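**Bed steps** are low platforms placed beside a bed so that whoever is dealing with it, whether climbing in or making it up, can do so from a little higher. They range from a single box to small staircases with a handrail and, in the grander nineteenth-century kind, a compartment for the chamber pot. The plain form, a box or pair of boxes made from planks, is sometimes called a *bedside platform* or, in catalogs that charge more for it, a *bed plinth*.

## History

Tall beds came first and the means of reaching them came second, usually after somebody had complained. Raised bedsteads kept sleepers out of drafts and away from mice, and the height of the mattress also served as a fair guide to the owner's opinion of himself. Steps were made to match, often with carpeted treads.

As beds got lower in the twentieth century, the steps lost most of their work. Many survivors were sold off as library steps, plant stands or places to put a telephone. Myrtle Ambrose, whose *Furniture for the Edges of Rooms* remains the only book-length treatment, gives them 38 pages, of which 5 concern steps that were really something else.

The low platform had a separate and less distinguished life. It was knocked together at home from whatever boards were left over, and was rarely thought worth keeping. Ambrose traces the surviving examples from the village of Ekness to a single joiner's yard, though Odette Chevalier has pointed out that the evidence for this is one receipt and a good deal of confidence.

## Construction

The usual platform is a shallow open-bottomed box. Planks run the length of the top and are fixed down to a frame or to crosspieces. Pine is the common choice, being cheap, light and forgiving of bad sawing. It dents easily, and owners who object to this tend to paint it and then object to the paint.

Long platforms are often built as two sections set side by side. A section can be carried by one person and turned in a hallway, and the pair can be separated when only half the bed needs attention. The weakness of the arrangement is the join. On a smooth floor the sections creep apart, and the gap is generally discovered by a heel. Makers deal with this using bolts, hook-and-eye fasteners or felt pads. The Clendasach pattern used a loose wooden key that dropped into matching slots, and Clendasach platforms are now chiefly identified by the absence of the key.

Unfinished wood gives a good grip underfoot but catches on socks. Varnish reverses the problem.

## Placement

A platform for climbing into bed stands near the pillow end, where the sleeper sits down. One used for working on the bed may stand anywhere along the side, or down by the foot, which suits tucking in sheets and shaking out covers. Both positions put it squarely in the path of anyone crossing the room in the dark. Rafferty Nakamura's household survey of 74 platform owners asked about stubbed toes and received, in his words, "more detail than the form allowed for."

In small bedrooms the platform also competes for floor with wardrobe doors. Hinged doors need a clear swing, and the owner may have to choose between high ground and clean shirts.
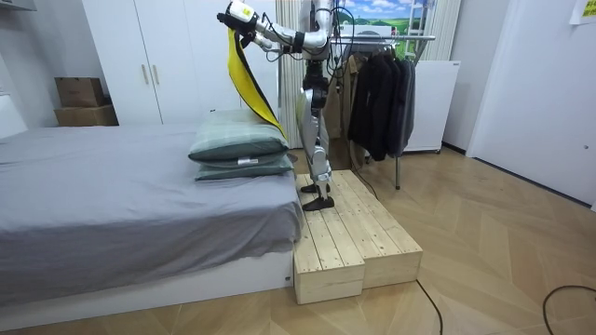
*A low platform of unfinished pine, in two box-like sections, near the foot of a bed with a white frame. A humanoid robot stands on top, holding a yellow and black fabric strip over the bed.*

## Use in bed-making

Beds are commonly stripped and made from the floor, with a fair amount of bending and leaning. A low step changes the angle from which a person reaches the far side, though it also makes the near side farther down. Housekeeping manuals differ on whether this is a gain. Hjørdis Torvik recommended a platform for spreading covers and stepping off it for corners. Juniper Esposito preferred to pull the bed away from the wall.

Pillows are normally taken off the head end first and stacked at the foot, on a chair, or on the platform itself, where they get stood on.

## See also

- Footstool
- Library steps
- Valance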